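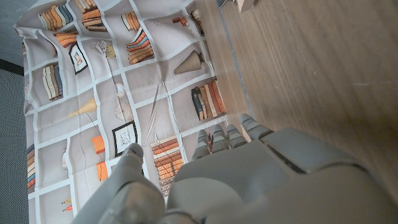
What does a cloth folder do all day?
Mostly you take printed fabric from a pile, lay it out on a table, smooth the wrinkles out with the flat of your hand, fold it to a set size and stack it, and then you do the next one. There's some pinning and checking in between, and a fair bit of tea.

Casual folding and finishing hands wanted at Weldu, Buvcombe

We're a small printed textiles workroom and we're looking for 2 people to join our finishing table from now through to the end of December, with a good chance of regular hours in the new year if it suits everybody. We print cloths, throws and wall hangings, and our bookshelf cloth (the one with the white shelves and all the orange and blue and cream books) has become rather more popular than we ever planned for! Gladys Arango looks after the finishing room and would dearly love some extra hands before the Christmas orders really get going.

The work is gentle but it does want patience. A patterned cloth with straight lines on it is an unforgiving thing to fold, and if the shelves aren't running square along the edge everyone notices, including the customer. You'll learn to spread the fabric, ease out the creases and curled edges, check the colour and the print for flaws, snip any stray threads and fold to the card. A full bundle is 20 cloths, tied with cotton tape and labelled. On a busy day the whole table gets through 200 between us, but please don't let that frighten you, as new people start slowly and we'd much rather you did them well.

You don't need any experience. If you sew or quilt, or you're the person in your house who can fold a fitted sheet, you'll probably enjoy yourself. Decent eyesight (glasses are fine, half of us wear them) and being comfortable on your feet for a couple of hours at a stretch are the main things. There are stools, and you can swap between standing and sitting whenever you like.

Shifts run from 9 am to 2.30 pm, which we chose so that parents can do the school run, and there's a shorter afternoon shift if mornings are no good to you. We pay casual rates plus super, and training is paid from your first hour. Parking is free behind the Wendden building, and the bus stops on the corner. Tea, coffee and biscuits are on us, and you're welcome to take seconds home once you've been here a month. Mebrat Tekleab has made curtains for her whole caravan out of hers.

To apply, send a short note to Fasil Mekonnen at the workroom, or drop in and leave one at the front counter. A formal résumé is fine but a few lines about yourself will do just as well. Please tell us which hours you could manage and whether you have any trouble with dust or lint.

Closed-in shoes please if you're coming for a look around.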